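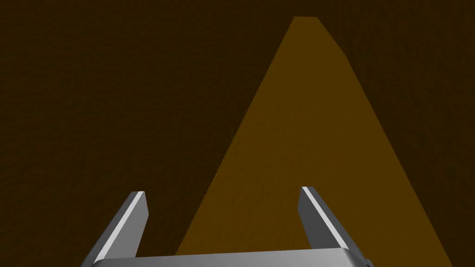
3.2 Collecting demonstrations by remote control

All demonstrations were given in simulation, by a person holding a hand controller and watching the view from the wrist of the arm. We had first planned to guide a real arm by hand, which is pleasant work for the first hour. By the second, the demonstrator tends to lean on the arm, and the arm learns to expect it.

The Wurnico interface maps the movement of the controller to the movement of the gripper, and a trigger opens and closes the fingers. Nothing else is offered. An early version had a button for slowing the arm down near the table, but our demonstrators either never touched it or kept it pressed throughout, and it was removed in July.

Three people gave demonstrations: two of the authors, and Imke Thiele, who had never driven a robot and had been promised it would be easy. Each was asked for 300 episodes per task. Before recording, a demonstrator was allowed 90 minutes of practice, in which no data were kept. After discarding episodes that ended in a timeout or a software crash, we were left with 2,809. We did not discard episodes for being ugly. A demonstrator who missed, backed off and tried again was left in the data with dignity intact, and Section 5 suggests that these episodes are worth more than the tidy ones.

Figure 3. Wrist view in simulation, with the two-fingered gripper open and nothing held between the fingers. The background surface is dark brown with a lighter golden-brown patch.

The wrist view was the only one shown to the demonstrator. This was unpopular. Judging depth from a single moving camera is a skill, and the usual way of acquiring it is to drive the fingers into the table until one stops. We kept the restriction all the same, as the policy is trained on the same view and we wanted both parties to be equally in the dark. When a second, fixed view was offered in a pilot at Grollthorpe, demonstrators steered by it almost entirely, and the resulting policy copied decisions whose reasons it had no means of seeing.

Demonstrators differed in style more than in success. One approached every object from directly overhead, like someone lowering a piano. Another came in at a slant and corrected late. Thiele opened the fingers fully before any movement at all, a habit the trained policy took up with enthusiasm and applied even when it was supposed to be carrying something. We therefore added the current finger opening to the policy's input, and the dropping became rare – though the policy still opens wide at the start of each episode, as if clearing its throat.

Pauses needed more care. People stop to think, scratch an ear or answer a colleague, and the controller faithfully records an arm doing nothing. A policy trained on the raw recordings learned to do nothing too, and did it very well. We cut every stretch in which neither the arm nor the fingers moved, except for the short hold just after a grasp, which the demonstrators use to check that the object has come along. With that hold removed, the arm set off before the fingers had finished closing.

Commands and camera images were stored together at each control step. The same recordings are used for all the comparisons in Section 4, including the Kusuma baseline, which was given no extra practice and asked for none.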